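How I stopped being afraid of the word "the". A thread, for everyone who learned English late, as I did. 1/9

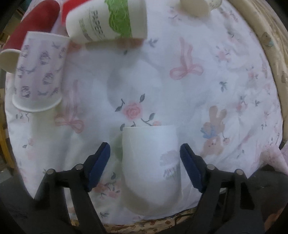
2/ My first language has no articles. Nothing at all before the noun, and we live very well without it. Then I moved to Mellbridge and every sentence became a small exam. Take a white paper cup standing on some fabric. At home I would say "cup stands on cloth" and go on with my day. In English I must decide: a cup, the cup, this cup, my cup? The cup has a faint print on one side, so now there is also "a print" or "the print", and by this time the other person has gone to get their coat.

3/ In my evening class we had an old grammar book, printed in 1817, which the teacher kept in a plastic folder. It had 34 rules for the article. I copied all of them by hand in February, in the cold room over the Drakico shop, and I can tell you that I understood 8. The rest were exceptions to those.

4/ What helped me more was listening on the bus. People say "I left it in the kitchen" even when you have never seen their kitchen. It took me a long time to accept this. The speaker decides that you know which kitchen, and you agree to know it. I find this quite polite.

5/ Some places have no article and I have simply learned them like telephone numbers. At home, at work, in bed, in hospital (but "in the hospital" if you are visiting, or if you are American). My neighbour is from here and she could not explain it. She said "it just sounds wrong" and gave me some plums.

6/ Rivers take "the", lakes mostly do not. I asked why in class and we lost the whole hour. Shops are worse. I buy my bread at Ulik but I buy my stamps at the post office, and for two years I said "the Ulik" and was understood perfectly by everybody there.

7/ A practical thing. I write my letters without any articles first, then I go back and put them in with a green pen. When I am not sure, I read the sentence aloud with each one. Last week I wrote to Agbeko about a parcel and I had only one doubt in the full page — "in the case of damage" or "in case of damage". They mean different things! I wanted the second.

8/ I still make mistakes when I am tired, or on the telephone, and always when I am angry. My daughter corrects me and she is usually right. She does not know any of the rules from the old book, she only hears it.

9/ If you also came to English late, please write below which word gives you the most trouble. For a friend from my class it is "would". For me, next winter, I think it will be the prepositions. I have already bought the notebook. Or a notebook — you have not seen it yet.

6 November 2021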